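Section 4: Setting Up the Green Backdrop for Plates and Bowls

By Si-eun Tak
19 September 2019
16 shares | 2 comments

This section covers the Otton 405 tabletop backdrop in green, used for plates, saucers, and shallow bowls. For glassware and cutlery, see Section 5. If you have the gray sheet, the assembly steps are the same, but skip the notes on green reflections.

4.1 What you need

- The Otton 405 frame (two uprights, one crossbar, one base tray)
- The green sheet, rolled
- Four spring clips
- Two Sturno lamps with diffusers
- One Ero plate stand, or a small lump of putty
- A Yook cloth or any other lint-free cloth
- Cotton gloves, if you plan to handle glossy dishes by hand

A table at least as deep as the base tray is required. The tray must not hang over the front. A folding table will work if the legs lock.

4.2 Unrolling the sheet

1. Take the sheet out of its tube and lay it green side up on a clean floor or table.
2. Let it rest flat overnight with a book at each corner. A sheet that has been rolled for a long time in a cold room may need a second night.
3. Wipe the green side with a dry cloth. Work from the center out.
4. Check for creases. A soft wave in the sheet will pull out when it is clipped. A sharp crease will not, and it will show as a dark line behind the dish.

CAUTION: Do not iron the sheet. Do not use a hair dryer or heat gun on it. The surface turns shiny where it has been heated and cannot be restored.

NOTE: Keep the tube. The sheet should be stored rolled, green side in. Storing it folded will damage it.

4.3 Assembling the frame

1. Push the two uprights into the sockets at the back of the base tray. They click when fully seated.
2. Fit the crossbar between the uprights. The slot faces backward.
3. Pull gently on the crossbar. If it lifts out, one of the uprights is not seated. Go back to step 1.
4. Slide the top edge of the sheet into the slot and fasten it with two clips, one near each end.
5. Let the sheet fall forward onto the tray so that it makes a smooth curve where the wall meets the floor.
6. Clip the front edge of the sheet to the front lip of the tray with the other two clips.

The curve should be wide. If it is tight, the sheet has been pulled too far toward the front. Release the front clips, push the sheet back by the width of two fingers, and clip it again. Some darker shading in the curve is normal and does not need to be removed completely. A hard shadow line does, and is dealt with in 4.4.

When the sheet is to be seen from the side as well as from the front, bring the left edge of it forward with the side wing. The wing is sold separately. Fit it before you place the lamps.

4.4 Placing the lamps

1. Stand one lamp on each side of the tray, 50 cm from the center.
2. Fit the diffusers. The lamps must be off while you do this.
3. Turn both lamps so that they light the back of the sheet first, then bring them forward slowly until the place where the dish will stand is evenly lit.
4. Look at the curve of the sheet. If there is a hard line across it, raise the lamp on that side.
5. Turn off the ceiling light. Close the blinds if there is direct sun.

CAUTION: The lamp heads get hot. Keep the diffuser clear of the bulb and keep the sheet clear of both.

Mark the position of the lamp feet on the table with tape once you are satisfied. It saves a lot of time when the setup has to be taken down between sessions.

4.5 Preparing the dish

1. Wash the dish and dry it completely, including the foot ring underneath.
2. Remove any price sticker and the glue left behind by it. Cooking oil on a cloth works for most labels. Wash again afterward.
3. Hold the dish up to a lamp and tilt it. Fingerprints and water spots that cannot be seen straight on will show at a low angle.
4. Polish with the Yook cloth in straight strokes. Circular strokes leave marks on dark glazes.
5. From here on, hold the dish by the edge only.

Plates with a tinted or painted rim need a second look. The band where the color meets the white collects dust, and on pale colors the dust looks like a fault in the glaze. Go over the band once more with a clean part of the cloth.

4.6 Placing the dish

There are three standard positions.

Flat. The dish lies on the floor of the sheet, behind the front clips and in front of the curve. Use this for bowls and for anything with food on it. Do not set the dish on the curve itself, where it will rock.

Upright. The dish stands on the plate stand, facing forward. Use this for patterned plates.

Tilted. The dish leans, with its edge turned toward the viewer. Use this to record the profile of the rim and the depth of the well. It is also the best position for checking a pale rim color against the white of the center. The plate should lean far enough that some of the inside can still be seen along with the outer curve.

To set the tilted position with the stand:

1. Open the Ero stand to its second notch.
2. Set the foot ring on the lower lip of the stand and let the plate lean back.
3. Turn the stand until the rim points toward the front of the tray.
4. Let go slowly. If the plate slides, close the stand by one notch and try again.
5. For a plate with no foot ring, press a pea-sized piece of putty onto the lower lip.

CAUTION: Do not leave a plate unattended on the stand if there are children or pets in the room. Do not use the stand for dishes that are wider than the tray.

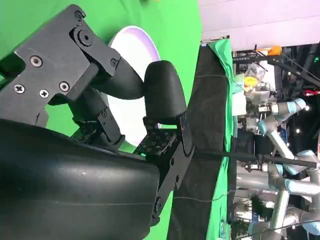 Fig. 4-2. White round plate with a pale lavender-tinted rim, tilted, against green.

4.7 Checking for green reflections

Glossy surfaces pick up color from the sheet. White glaze usually shows it first along the outer curve of the rim, and dark shiny objects nearby may show it as well.

1. Look at the white part of the dish from the position you intend to shoot from.
2. Hold a plain sheet of copy paper next to it. If the dish looks greener than the paper, there is a reflection.
3. Move the dish forward, away from the back of the sheet, and compare again.
4. If the green remains on one side only, turn the lamp on that side a little toward the dish.
5. If it remains on the underside, put a small piece of white card under the dish, trimmed so that it does not show.

Lavender, pink, and pale gray rims are the most difficult. Even a weak green reflection will make a lavender rim look gray. Set the white balance from the copy paper, placed where the plate will be, and repeat this each time a lamp is moved. For green or turquoise dishes, use the gray sheet.

4.8 Taking down and storing

1. Remove the dish first and put it somewhere away from the table.
2. Switch off the lamps and let them cool before touching the diffusers.
3. Release the front clips, then the top clips. Hold the sheet with one hand while releasing the last clip so that it does not drop.
4. Wipe the sheet with a dry cloth. For spots, use water with one drop of dish soap, then let the sheet dry flat.
5. Roll the sheet green side in and return it to the tube.
6. Lift out the crossbar and the uprights. Store them with the clips in the base tray.

4.9 Common problems

The sheet sags in the middle. Move the top clips closer together.

The plate looks dull. Check that the diffusers are not doubled. The Sturno lamps are packed with a spare diffuser inside the first.

The rim disappears into the background. Lower one lamp, or move it farther back than the other, so that one side of the rim is slightly darker.

The sheet has a shiny patch. This is wear or heat damage. Turn the sheet end for end so that the patch is under the front lip. Replacement sheets ordered before June came without punched corners and fit the frame in the same way.

Continue to Section 5: Glassware and Cutlery.

2 comments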